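Nov., Losen bench, after lunch

Gravimetric check on the single channel before we start the Bristden dilutions. Water only. Want this out of the way before 4.

Rule from now on: pipette goes back on the stand between draws, hung up, not laid down. Last month's low readings were (I think) liquid creeping up into the shaft from lying flat. Stripped + regreased the seal this morning, the old one had a nick in it. Spare came from the Holtance order, one left in the drawer.
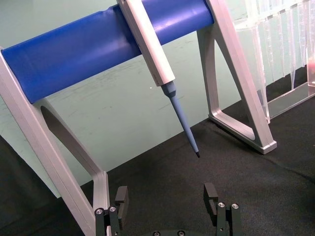 Set to 486 because that's what the Strand protocol calls for, odd number but leave it. Prewet first, then weigh. Balance drifted a bit on the first few so I threw those out and re-zeroed. Second set much tighter. Still reading a hair low, prob evaporation, lid was off the weighing vessel. Redo w/ lid.

To do
- fresh water in the beaker each session, dont top up
- transfer pipettes stay upright in the clear rack, bulbs up
- plastic ones are for rough work ONLY, topping off to the line etc. Not for anything that gets a number in this book
- order tips

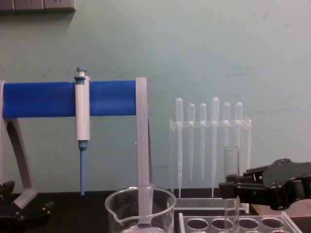 *entry: Bogdan Pawlak, Losen bench*

Redid with lid on. Better, within what I'd accept at this volume. Will try 400 tommorow as a second point, then sign off if both hold. If not it goes out for service and we borrow one from Bristden.

Tubes: one at a time out of the rack when filling, beaker next to it so you're not carrying drips over the cloth. Label before filling, the marker wont take on damp glass. 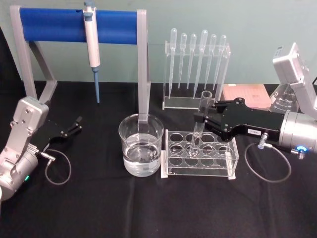

Sverre Dalen: 400 is too close to 486 to tell you much. Do one down near the bottom of the range too, that's where a bad seal shows up. And write down the water temp, I can't correct your weights without it.

Ok. Low point added, thermometer's in the left drawer. Temp goes in the margin from now on.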